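About Us

Home » About Greltia

Welcome, and thank you for stopping by! Greltia is a small tableware and kitchen goods shop on Evangelista Street, and we've been helping people set their tables for 26 years now. We began with one rented counter and a few boxes of plates (mostly white, since that was what we could afford), and we've grown, a little at a time, into the rather crowded place you'll find today.

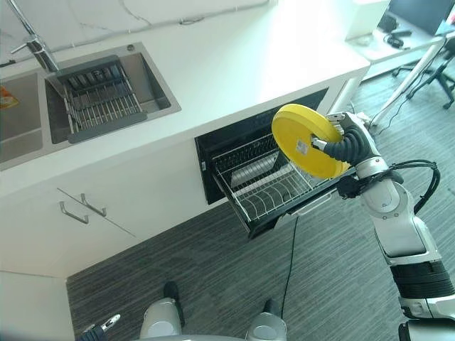
A yellow plate at the dish drawer.

We carry up to 3,000 different pieces, from everyday bowls to the big serving platters people only bring out in November. If you've broken one plate from a set you love, please bring us a piece of it, or even just a picture. We enjoy the hunt more than we probably should, and we'll keep your request on our list until you tell us to stop looking.

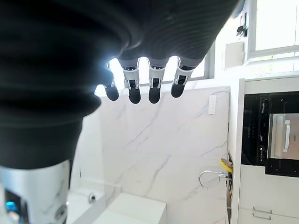 Our Workshops

Our table-setting evenings began in the back of the store and moved to the old Pudow bakery next door once we ran out of chairs. Each class seats 16, with coffee and something sweet at the break, and you don't need to bring a thing. The spring series starts in May. 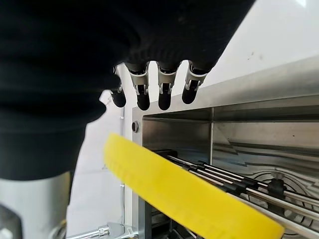 We also put together wedding registries, and we're happy to go as slowly as you like. Some couples know what they want in ten minutes and some come back four times, and both are fine with us!

Our own line, Fliturer, has 7 shapes in plain glazes, all made to stack neatly in an ordinary cupboard.

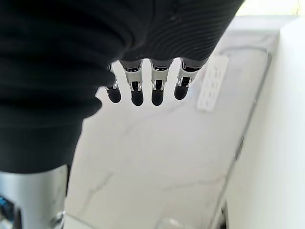
Visitors often ask about the knitwear shelf by the register, and yes, it's ours too. It started with tea cozies one slow winter and has wandered off into mug sleeves and pot holders. The ribbed styles go first every year. If you like a fine ridge in matte black, ask us for the charcoal cozy, which hides tea stains beautifully. We open at 10 a.m., and the kettle is usually on.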